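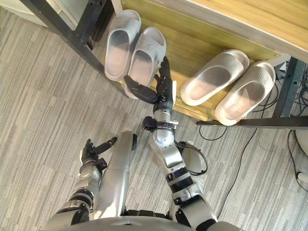
Shoe rack

A shoe rack is a piece of household furniture that holds footwear off the floor, usually near the door people come in by. Most are low and open, with one to four shelves, and most hold far fewer pairs than the label promises (I've owned six of them, so I feel qualified to say that). The word gets used loosely. A closed one is more properly a shoe cabinet, a row of pockets on a door is a shoe organizer, and a bench with a shelf under it is a shoe bench, but ask for any of these in a store and you'll be walked to the same aisle.

I keep this page for the Proveswood home reference and I'm the one who answers the mail about it, so if something is wrong, write in and I'll fix it!

Construction

The type I like best, and the one I'd hand to a friend moving into a first apartment, is a wooden board on a black metal frame. The board gives the soles a flat place to sit, which wire and tube shelves never do. Anyone who has watched a thin heel drop between two rods knows what I mean. The metal does the holding up and takes knocks from the vacuum cleaner without much fuss.

Board racks do have one weakness, and it's grit. Sand and road salt stay wherever they land, and they'll scratch a finish in a single winter. I wipe mine down every couple of weeks from November on, and less often when it's warm. A damp cloth is fine. Please don't soak the wood.

All-metal racks are the other common kind, then plastic, then bamboo, which looks lovely and goes gray in a wet hallway. Cardboard ones exist too. I had one in college and it lasted about as long as you'd think.

Depth and overhang

Makers love to give you the width and go quiet about the depth. A shallow shelf is great behind a door, but longer shoes will stick out over the front edge, heels or toes depending on how you set them down. A little overhang does no harm. Slides and other flat-soled shoes put up with it nicely, and you can also turn a pair at a slant to the shelf, which buys you a bit of depth and costs you some width. Tall boots are another story and really want a tray on the floor.

Toes in or toes out

People feel strongly about this one. Toes to the back means the heels face you, so you can hook a pair with two fingers or back it out and step in. Toes to the front looks more like a store display and makes it easier to tell similar shoes apart. I'm a toes-in person and my whole house has been bullied into it.

Similar shoes are a real problem, by the way! White slides are the worst for it. Two pairs on one shelf look identical from across the room until you get close and see that the straps are different, one ribbed, say, and another with a faint pattern pressed into it. If your household has several pairs like that, keep each pair tight together and leave a gap before the next one. It takes no effort and it saves you leaving the house in one of each (I have done this, I went to the bank).

On carpet

A rack on carpet behaves differently from one on tile or wood. The legs sink, and not always evenly, so a rack that was level in the store can lean a bit once it's loaded. Rubber feet don't help much. What does help is pressing each leg down firmly when you first set it up, then checking it again after a week. Gray and striped carpets are forgiving about the dirt that falls off the shelf, and pale ones are not, so a thin mat under a pale one is worth having.

Makes

The one I get asked about most is the Clundis, a low board-and-frame rack sold by Villanueva under item number 1309. The taller version is item 2682, and the two share the same bolts, so spare parts for one will fit the other. Nullness used to make a folding rack that I was very fond of, with a hinge that pinched. It's been dropped from their list and I see it secondhand now and then.

See also: Boot tray; Coat stand; Hall bench; Shoehorn

Last revised April 8, 2018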